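Call for contributors: essays on romance, desire and consequence in games

Vasgate is looking for writers for its next themed run, and I'll start with what I don't want, because the last call brought in 218 pitches and most of them were the same pitch.

I don't want to hear that a romance option "changed everything" unless you can tell me what changed. I don't want a ranking of companions. I'm wary of any piece that calls a game brave for including a kiss and a fade to black, and I'm just as wary of pieces that call it cowardly for the same thing. Most romance systems I've played are a vending machine with better lighting. You put in gifts and agreeable dialogue, and a scene comes out. If you think I'm wrong about that, pitch me. I would like to be wrong more often than I am.

The run is called Tasto and it will open in September. We have room for a small number of long essays and a slightly larger number of short ones. Things I would read with interest:

Life sims where the marriage happens and then the game has no idea what to do with the spouse. Why do they all end up standing in the kitchen?

Rejection. Who gets to say no to the player, and does the game let it stick?

Dating sims played by people who don't want to date anyone. Aromantic and asexual writers, I'd like more from you than the one "actually I skipped the romance" piece every site runs each year.

Character creators and bodies. Sliders have been praised a lot. I suspect they've been praised more than they've been used.

Domestic objects. Counters, beds, bathrooms, the dull rooms where couples in games are supposed to live, and how little anybody in them ever touches. 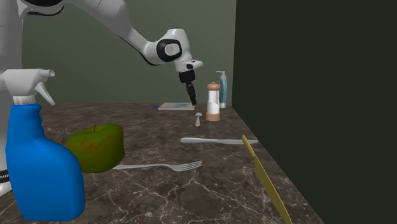 A marble countertop and a spray bottle, rendered.

Modding scenes, older text games, and anything played in a language other than English are all welcome. So is work on games nobody at Vasgate has covered, and that list is long.

The practical part. Short essays run to 1000 words and long ones can go to three times that. Please don't send finished drafts. Send a pitch of two or three paragraphs that says what you think and which games you'll use to argue it. If the pitch only says what you'll "explore," I can't tell whether there's a piece there. One link to earlier writing is enough, and a personal blog is fine. If you've never been published, say so and move on. It won't count against you, and I'm not convinced a long list of bylines tells me much anyway.

We pay a flat fee of $218 for short essays and $547 for long ones, on acceptance of the final draft. I know the second figure is not generous for the work involved. It is what the budget allows, and I would sooner print it here than make you ask. There is no pay in exposure. If we commission you and then drop the piece, you get half. You keep the rights after 61 days and can sell it again or put it on your own site.

You don't need to write about your own life. A lot of calls on this subject lean on people to hand over something painful, and queer writers get asked for it more than anyone. If the personal material belongs in the argument, put it in. If you want to use a pen name, tell us at the pitch stage so the contract can be set up properly. Sexual content is fine where the essay needs it. Contributors must be 18 or over.

Nothing generated by a chatbot, including the pitch. I can't always spot it and won't claim to, but I do ask follow-up questions, and they tend to sort things out.

Edits are done by me, with a second read from the Lurnham desk. Expect two rounds. I'm told my notes are blunt. You can argue with them, and plenty of people have done so and won.

Send pitches through the form on the contributors page with Tasto in the subject line. The form closes at 6 p.m. on the last day of the month before launch. Every pitch gets an answer, though a no may be a short one.

Krishnamoorthy Shenoy
Features editor, Vasgate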